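Home | Shop | Workshops | News | Stockists | Contact

Maglaya opens a second car electrics workshop in Jastport

Mar 28, 2025

Hi everyone, I run Maglaya, the little auto electrical business, and I've got news I've been busting to share since February. We're opening a second workshop in Jastport, and it's all about charging systems, batteries and those maddening power drains that leave you with a dead car on a cold morning!

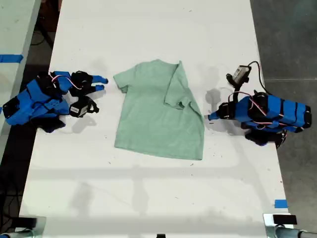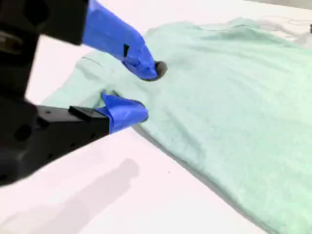

What we're opening

The new place has two bays and a proper front counter, and I'll be there myself most days. Our first shop does a bit of everything (trailer plugs, spotlights, air con, you name it), and the charging jobs kept getting squeezed in between the rest. People would ring up with a battery that went flat overnight and I'd have to tell them to wait a week or more. I hated making that call. You need your car for work, the kids have to get to school, and a week is a very long time to be borrowing your neighbour's jump leads.

So Jastport will do alternators, batteries, earth straps, parasitic drains and battery cables. If your problem is brakes or a clutch, I'll happily point you to somebody good, but I won't be touching it.

The 14-point charging check

The thing I'm most excited about is our new charging check. It covers 14 points, takes most of a morning, and costs $66 flat. We load test the battery, measure the alternator output at idle and with everything switched on, look at belt tension, and go over the main earths for voltage drop. Then the car sits locked with its modules asleep while we measure what it's still drawing. You can't rush that last bit. Some cars take ages to go to sleep, and if you open a door halfway through you get to start again (ask me how I know).

You get a printed sheet with every reading on it, and it's yours to keep. Take it to another shop if you like, or use it to fix the thing at home. Plenty of our customers are handy with a multimeter and only want to know where to look, and I reckon that's great.

If we find a fault and you want us to do the repair, the $66 comes off the bill.

Parts and the Umano tester

We'll be stocking Vimel rebuilt alternators to fit 54 models to begin with, mostly older sedans, utes and small vans. I've been fitting Vimel units at the first shop for a good while now and I'm happy to put my name next to them. If yours isn't on the list, bring the old one in and we'll see whether it can be rebuilt. New brushes and a regulator will often do the job for a lot less than a replacement unit, and I'd sooner sell you those.

Both bays will have the Umano battery tester on the bench. It handles the stop-start batteries that our old tester got confused by, and it prints its own results, which saves you from trying to read my handwriting.

Before you book

A few things that'll help us help you. Please don't charge the battery the night before if you can avoid it, as I'd like to see it the way it's been behaving. Bring both keys if you've got two. Jot down anything you've had fitted lately, even if it seems silly: dash cams, stereos, trackers, phone chargers wired in under the dash. And if the car's completely dead, tell us when you ring so we can sort out a tow instead of having you stuck out the front of your house.

Hybrids are fine for 12-volt battery checks. We aren't set up for the high-voltage side yet, so please don't book in for that.

Opening and bookings

Doors open on Monday, and bookings are being taken now through the Maglaya website or over the counter at either shop. Weekday mornings will go first, I'd guess. If you already had a charging job booked at the first shop, your spot is safe and you can swap it to Jastport if that's a shorter drive.

Media are welcome to drop by in opening week. Message us through the contact page and I'll put the kettle on.

Recent news

Winter battery trade-ins are back
New hours at our first workshop
Why your headlights dim at idle
Trailer plug wiring: book a free check
We're hiring an apprentice auto electrician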